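Open Day Planning Group - minutes
May meeting, back office, started 4:10 pm (late, projector again)

Present: six from site, two from Bindell on the phone. Apologies from purchasing.

1. Last minutes
Agreed. One fix - the loading door is to be kept shut during tours, notes said open. Corrected on the shared copy.

2. Visit to Ragnarsson
Four of us went. Left at 7, back by 3. Long drive for two hours on the floor but worth it, all four said so.
They run their open day every May and had 400 through the doors last time. Tours in small groups, hard hats only in the one hall. Signs on the floor in tape, cheap, worked well. We should copy that.
Their packing cell was down for the first half hour we were there. Guide just carried on and talked about the old hand line while it was reset. Noted as a good idea: have somthing to talk about when a machine stops.
Not so good - no seating anywhere, coffee a long way from the last stop, and you couldn't hear the guide near the compressors. Headsets priced since, see item 5.
Question raised on whether we can match their parking. No. Overflow field needs asking for, Grerkell own it.

ACTION: write to Grerkell re field. Facilities.
ACTION: thank-you note to Ragnarsson. Front office.

3. Route
Draft route goes reception, stores, line 2, test bench, demo room, canteen. Objection that stores is dull. Counter view that visitors always ask where things are kept. Left in, but cut to five minutes.
Line 2 will be running, line 1 wont be. Guarding on line 2 checked in April, sheet is in the folder.
School groups mornings only. Families after lunch. Under 8s to hold a hand past the test bench, to go on the sign and in the leaflet.
Wheelchair route: lift by stores is fine, ramp into demo room still too steep. Bindell say they have a longer one we can borrow. Need the width of the doorway first.

ACTION: measure doorway, send to Bindell.

4. Demo room
Zadden two-arm unit is the main thing people will come for. Discussion went on a while.
Wanted: everyday objects, an ordinary table, nothing that looks like a factory part. Visitors at Ragnarsson walked straight past the palletizer and stood for ages at the little arm doing small stuff. So small stuff it is.
Agreed to have both grippers working together near the middle of the table, that's what gets people looking. Agreed also that one person stays with the unit the whole time, does not take questions, and somebody else does the talking. Swap every half hour.
Rope line in front, distance still to be set. Safety want it further back than marketing do. Will be walked on the day before and settled there.
Cables: tidy where possible, leave what has to move.
Lighting came up. Ceiling lights in there are flat and the back rows won't see much.
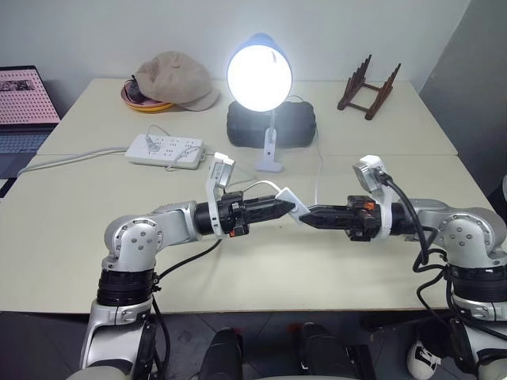

Suggestion of a screen on the side wall fed from the head camera, so people at the back get the same view as the unit. Liked by all. Spare screen in training room can be used if the bracket fits. If not, a stand from Bindell.
Length of each demo: ten minutes, then questions, then move them on to the canteen. Bell was suggested. Not agreed.
Should visitors get to pick an object for it? No for this year. Maybe next.

ACTION: screen and bracket. IT.
ACTION: rota for demo room, two people per slot, by next meeting. Engineering.

5. Money
Budget is 1105 dollars all in. Headset hire takes a big bite of that, so hire for the line 2 stop only and share between groups.
Leaflets in house. Tape from stores. Coffee and donuts out of the canteen budget, canteen has said yes in writing.

6. Sign-ups
91 so far, mostly from the school letter. Local paper not done yet. Reminder to staff to book family places on the form and not by stopping people in the corridor.

7. AOB
Name badges - stickers, same as last year.
Dog question again. Guide dogs yes, others no. Put it on the web page.
Demo room needs its key back, whoever has it please return to reception.
Fire drill clashes with the rehersal, drill to be moved.

Next meeting: same room, 3 pm, bring the rota.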